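Banc d'évaluation bi-bras Mukar
Location, essais comparatifs et accompagnement

Référence : BM-268
Mise à jour de la fiche : 6 décembre 2022
Responsable technique : Zoi Tzavaras

Présentation

Le banc Mukar est mis à la disposition des laboratoires, des intégrateurs et des établissements d'enseignement qui souhaitent comparer des préhenseurs, des caméras de poignet ou des lois de commande avant un achat ou un déploiement. Il réunit deux bras Universal Robots disposés autour d'un même plan de travail, chacun équipé d'un préhenseur à deux doigts. Les essais sont conduits par le personnel du service Rallis ou par les équipes du client, après une prise en main obligatoire.

Le plan de travail est quadrillé au ruban adhésif bleu. Les cases servent à tirer au sort la position de départ des objets et à consigner les écarts de dépose. Le quadrillage étant posé à la main, il ne constitue pas une référence métrologique ; les mesures fines sont effectuées dans le repère de chaque bras.

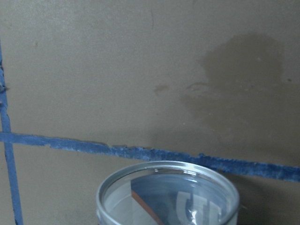

Les caméras de poignet sont livrées avec leur support et leur câblage. Le client peut y substituer son propre matériel, sous réserve que la masse totale en bout de bras soit déclarée au moment de la réservation. Le logiciel d'acquisition Furno enregistre simultanément les flux vidéo, les positions articulaires et les ordres envoyés aux préhenseurs.

Campagnes de préhension

Le protocole standard, établi par Leandro Urquijo, comporte 71 essais par configuration. Il alterne des objets rigides, des objets compressibles et des récipients à paroi mince. Les consignes d'ouverture et de force sont figées avant la campagne et ne peuvent être modifiées en cours de série. Toute série interrompue est reprise depuis le début.

Pour les essais de coordination, les deux préhenseurs interviennent dans une zone commune. La vitesse y est limitée et une distance minimale entre les poignets est imposée par le superviseur. Il appartient au client de préciser si le transfert d'un bras à l'autre fait partie de l'évaluation.
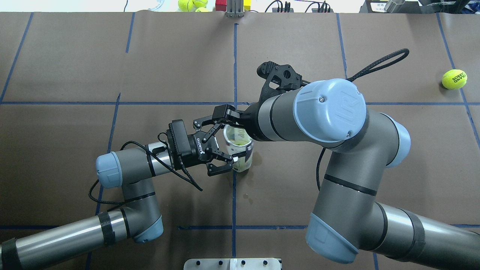 Les deux préhenseurs à proximité d'un gobelet en plastique transparent. Celui de gauche porte l'inscription ROBOTIQ.

Les résultats sont remis sous la forme d'un tableau par configuration : prises réussies, glissements, déformations constatées, arrêts de protection. Les essais invalidés figurent dans le tableau avec leur motif. Le service ne délivre ni classement général ni recommandation d'achat.

Poste opérateur

Les deux bras sont pilotés depuis un bureau placé le long de la table. Chacun conserve son boîtier d'apprentissage, de sorte qu'un programme existant peut être chargé sans passer par le superviseur. Les balles de tennis et les blocs de couleur du jeu d'objets sont compris dans la location. Les objets particuliers doivent être fournis par le client en deux exemplaires au moins.

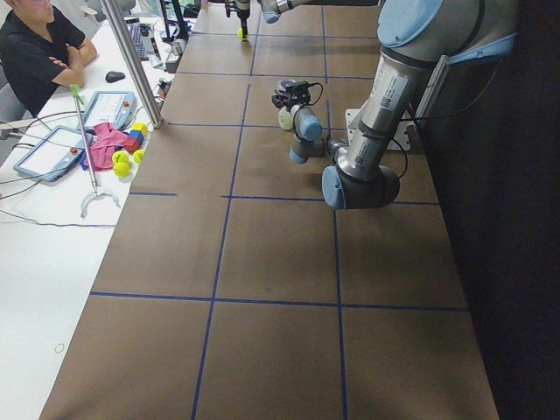

La présence d'un opérateur habilité est exigée pendant toute la durée des mouvements. L'accès à la table n'est autorisé qu'après arrêt des deux bras, y compris lorsqu'un seul d'entre eux est utilisé. L'habilitation interne est valable jusqu'au mois de février suivant sa délivrance et se renouvelle sur demande.

Étalonnage des caméras

Un étalonnage est réalisé à l'ouverture de chaque campagne, puis après tout changement de support. L'opération demande environ 10 minutes par caméra. Des vues du plan de travail sont ensuite enregistrées et jointes au dossier ; elles permettent de relire les séquences en connaissant l'état de la surface et le tracé du ruban.

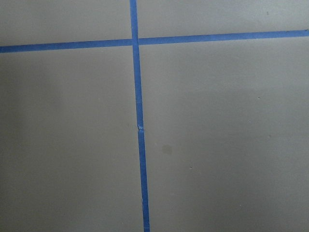
Les clients qui emploient le module de vision Wenen doivent désactiver la correction automatique d'exposition avant l'étalonnage. À défaut, les séries ne sont pas comparables entre elles et le tableau de résultats porte une réserve.

Éléments fournis
Deux bras avec leurs préhenseurs à deux doigts
Caméras de poignet, supports et câbles
Logiciel d'acquisition Furno, licence limitée à la durée de la campagne
Jeu d'objets standard
Tableau de résultats et données brutes

Éléments non fournis
Doigts sur mesure et adaptateurs mécaniques
Développement de programmes propres au client
Transport des matériels confiés

Conditions de réservation

La demande précise le modèle de préhenseur, la masse embarquée, le nombre de configurations et la liste des objets. Elle est adressée au service Rallis, à l'attention de Mme Tzavaras. Un devis est établi après examen de la compatibilité mécanique et électrique. Les données brutes sont restituées au client à la clôture du dossier.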